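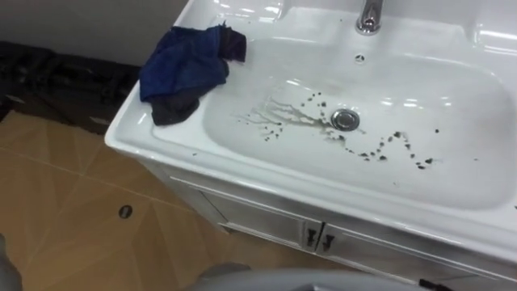

Cleaning a gritty bathroom sink without scratching it

Quick one. Works for soil, coffee grounds, potting mix, whatever brown stuff ends up in there. Takes 5 minutes, less if you don't stop to answer the door like I did.

You need:
A cloth, soft
A bit of kitchen roll
Washing up liquid
Bicarb (only for stubborn marks)
Old toothbrush

First – don't wipe. I know. But grit dragged across a glossy basin is how you get those fine grey lines that never come out. Did it to the sink in our old flat on Jirkamska, regretted it for years.

Pick up the dry bits with damp kitchen roll. Press and lift, press and lift. Bin it, not the plughole. Soil down a bathroom waste sits in the trap and starts to smell by Sunday.

Check the flat front edge too, and behind the tap. Always a stray speck somewhere, then you lean on it.

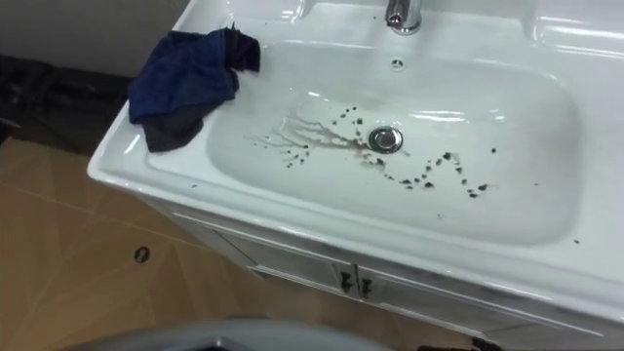 Next the rinse. Cold water, low, a cupful at a time from the far end so it runs towards the plug. Stopper up. If you've got a lot of grit put a bit of kitchen roll over the gap to catch it, then chuck that as well.

Brown streaks left? Drop of washing up liquid on the wet cloth, small circles, no pressure. Still there, make a paste – 3 spoons of bicarb to one of water – leave it on while you do the mirror, then rinse. Don't use scouring powder. Dont use the green side of the sponge either.

Toothbrush round the edge of the stopper and round the overflow hole. Mine lifts straight out, Villa pop-up type, some unscrew. Have a go gently, if it won't budge leave it alone.

Last thing, dry it. Tap, deck, bowl, then the rim. Hard water here in Solencombe so anything left to drip dry goes spotty. Rinse the cloth out seperately, in a bucket, or the grit goes straight back in the sink.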